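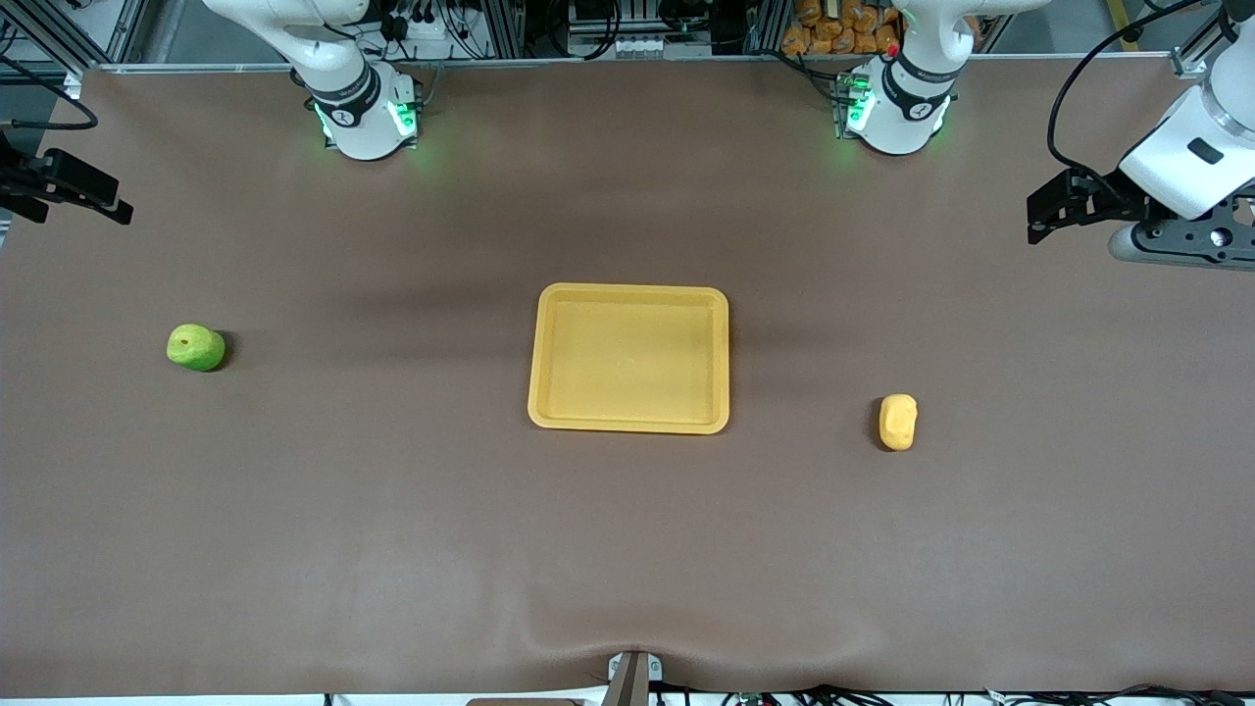
4.2 Ankündigungsfristen und Planungssicherheit bei Arbeit auf Abruf

Die gesetzliche Regelung der Abrufarbeit verlangt, dass der Arbeitgeber die Lage der Arbeitszeit mindestens vier Tage im Voraus mitteilt (§ 12 Abs. 3 TzBfG). Wird die Frist nicht eingehalten, besteht keine Pflicht zur Arbeitsleistung. Wie häufig Beschäftigte dennoch kurzfristig eingesetzt werden, lässt sich aus den betrieblichen Dienstplänen allein nicht ablesen, da nachträgliche Änderungen dort meist ohne Zeitstempel überschrieben werden. Die Erhebung stützt sich deshalb auf zwei Quellen: eine schriftliche Befragung von Teilzeitkräften und die Auswertung von Planungsprotokollen aus 13 Betrieben.

Angeschrieben wurden 4000 Personen, von denen 749 einen auswertbaren Fragebogen zurücksandten. Der Rücklauf ist niedrig, eine Selektion zugunsten unzufriedener Beschäftigter kann nicht ausgeschlossen werden. Die Gewichtung nach Alter, Geschlecht und Betriebsgröße folgt dem von Gidey und Bednárik vorgeschlagenen Verfahren. Stichtag für die Zuordnung zur Betriebsgröße war der 3. November 2023.

Als kurzfristig gilt im Folgenden jede Änderung der Schichtlage, die weniger als 72 Stunden vor Schichtbeginn mitgeteilt wird. Der Schwellenwert liegt bewusst unterhalb der gesetzlichen Frist, damit Grenzfälle bei der Fristberechnung — insbesondere Mitteilungen am Vorabend eines Feiertags — nicht als Verstöße gezählt werden. Einvernehmliche Tauschvorgänge zwischen Beschäftigten wurden ausgeschlossen, sofern sie als solche protokolliert waren. In den Unterlagen des Betriebs Cavel fehlt diese Kennzeichnung; seine Protokolle gehen nur in die deskriptive Auswertung ein.

Die Tätigkeiten wurden anhand der Stellenbeschreibungen in Verkauf, Lager, Küche und manuelle Handhabung eingeteilt. Die letzte Gruppe umfasst das Greifen und Ablegen kleiner Gegenstände an Tischen. Abbildung 1 zeigt eine Tischfläche mit gelber Kunststoffschale und den Enden zweier weißer Roboterarme. Für die Regressionsmodelle wurden Lager und manuelle Handhabung wegen geringer Fallzahlen zusammengefasst.

Die abhängige Variable ist die selbst berichtete Planbarkeit des Folgemonats auf einer fünfstufigen Skala. Geschätzt wurde ein geordnetes Logit-Modell mit betrieblichen Zufallseffekten. Kurzfristige Änderungen gehen mit einer geringeren Planbarkeit einher, auch bei Kontrolle der vereinbarten Wochenstundenzahl. Der Zusammenhang schwächt sich ab, wenn der Arbeitsvertrag eine Mindeststundenzahl ausdrücklich festlegt. Ein eigenständiger Effekt der Betriebsratspräsenz war nicht nachweisbar, was dem Befund von Tekleab widerspricht. Die Abweichung dürfte teilweise auf die unterschiedliche Branchenzusammensetzung zurückgehen; bei Tekleab überwiegen Betriebe mit Tarifbindung.

Zu berücksichtigen ist ferner, dass die Planungsprotokolle nur Änderungen enthalten, die über das System Londus erfasst wurden. Telefonische Absprachen bleiben unsichtbar. Seyoum und Ofori haben für den Einzelhandel gezeigt, dass solche Absprachen vor allem bei Krankheitsvertretungen vorkommen. Die hier berichteten Häufigkeiten sind daher als Untergrenze zu lesen. Ob dies auch für die im September erhobene Nachbefragung gilt, wird in Abschnitt 4.3 behandelt.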